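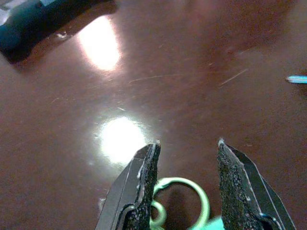 Depot open day at Howells, Gumar

The Howells bus depot in Gumar opened its gates to the public on a Wednesday in September. I went with Eleri Kemeys, who also writes for this newsletter. Entry was free but you had to book a slot, and ours was the 10.30 tour. We came in on the 21, which now stops right outside the depot gate on its way to the retail park.

Visitors were signed in at the old parcels office and given an orange vest and a sheet of safety rules. Our guide was Sibel Kırmızıgül, the depot's operations manager. She started as a driver on the Clostisum route and moved into scheduling before taking over the depot.

The tour began in the control room. It is smaller than I had imagined, with a row of desks facing the yard. Each controller looks after a group of routes and can see where every bus is and how far it is ahead of or behind the timetable. A bus running early is treated as a bigger problem than one running late, as passengers who turn up on time will miss it. While we were there a driver called in to report temporary lights at Ponik bridge, and the controller held two buses at the terminus to even out the gaps. I had always assumed that waits of that kind were down to the driver.

Sibel then explained how duties are put together. Drivers choose from a rota by seniority, and the early shifts go first. The first driver signs on at 3.50 in the morning and the last bus is back in the yard after half past midnight. Split shifts are unpopular and the depot has been trying to cut them. A man in our group asked why the evening service to Ponik had been thinned out last winter. The reply was that it had lost the council contract for two of the later journeys and could not fill them at ordinary fares. He was not happy with this and said so. She took his details.

From there we walked across to the workshop, keeping to the green path. Every bus comes in for a safety inspection at fixed intervals, whether or not the driver has reported a fault. There are pits for working under the older vehicles and column lifts for the rest. A fitter showed us a worn brake pad next to a new one and passed both along the line. He said that doors are the most common cause of a bus being taken out of service, well ahead of engines, and that most door faults are found by the early driver during the walk-round check.

Fleet number 1219 was parked at the far end for people to climb aboard. It is a single-decker and was due back on the road the same afternoon. Children were allowed to sit in the cab and work the destination blind, and there was a queue for this all morning. I was more interested in the ramp. One of the trainers showed how it is put down by hand and how the wheelchair space should be cleared, and answered a question about pushchairs more patiently than I would have done. The rule is that the wheelchair user has priority and the driver should ask for the space to be made free. If a passenger refuses, the driver is expected to call control.

The bus wash was the most popular stop after the cab. We rode through it on a double-decker and the noise upstairs is considerable. Most of the water is collected, filtered and used again. Inside cleaning is done by hand overnight, and lost property goes to a cage by the canteen, where it is kept for a month.

The tour ended in the canteen with tea and a display about plans for the depot. Howells wants to put charging points along the north wall and needs a larger power supply before it can order electric buses. No date was given. There was also a board about the Clostisum timetable change, with comment cards. I asked for the Sunday service to start before nine, and Eleri asked for a shelter at the hospital stop.

Sibel told us the depot issues 3000 paper timetables for each change and that they still run out, mostly at the library and the market hall. Copies of the new one were on the table and I have brought a bundle back for members who would like one.

We caught the 21 home at ten to one. It was four minutes late.

The company has said it hopes to hold another open day next year. Places on the morning tours went first, so book early if you want to see the workshop with the fitters at work. The site has level access apart from the control room, which is up a flight of stairs. Parking is not available at the depot.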